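Subject: Re: [oldbuttons] sticky start button, what are you all cleaning with?

Davoud Shojaei wrote:

> Hi all, I picked up a used sewing machine table at the Puvitz swap
> and whoever had it before me wired in a big arcade button as the
> on/off. It sticks down maybe one press out of 4. I've blown it out
> with canned air and that did nothing. Do I replace the whole thing
> or can these be taken apart? Also my wife says it's ugly and wants
> a different color, so if they come in colors, tell me.

Hi Davoud, and welcome to the list!

Yes, they come apart, and please don't throw it out yet. Unplug the table first, obviously, and if that button is switching wall power directly I'd get somebody who knows wiring to look at it before you do anything else. Most of those little switches aren't meant for that. If it's only feeding a low voltage relay box you're fine to carry on.

Underneath you'll probably find a small switch that twists or snaps off, and then a plastic nut. Take the nut off and the whole body lifts out the top. Squeeze the two tabs on the plunger and it'll pop free (mind the spring, mine went behind the dryer and I was on the floor for most of an evening). Warm water, dish soap, an old toothbrush, and then leave it overnight. Don't oil it! I did that with the first cabinet I ever owned and by November every button on it had a collar of gray fluff.

If it still drags after a wash, look at how tight the nut is. I've seen people crank them down so hard the body pinches. Finger tight plus a tiny bit more is plenty.

On colors, tell your wife she can have pretty much anything. 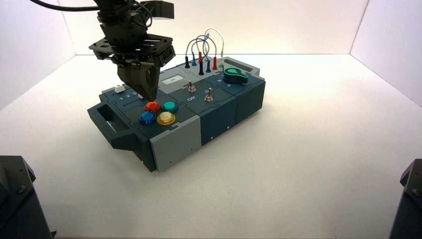 Red, green, blue, and a white one with a yellow ring

I'm partial to a white one myself but it shows every fingerprint, so for a sewing room I'd go darker. Collell used to send me mixed bags of 100 and I still have a coffee can of odds and ends in the garage. If you tell me the hole size I'll dig through it and mail you 2 or 3 for the postage. Measure the hole and not the rim, please, the rims are all over the place.

Pacheco has them too but last time I ordered it took 21 days and they sent me yellow when I'd asked for orange. Twice.

Unrelated, is anyone driving up to the Tostance meet this year? I have a coin door that needs to get to a fellow up there and it weighs a ton, so I'd rather not ship it. I can meet you at the gas station by the highway any time after 4 and I'll throw in a sandwich.

Let us know how the soap works out, Davoud.

Marcy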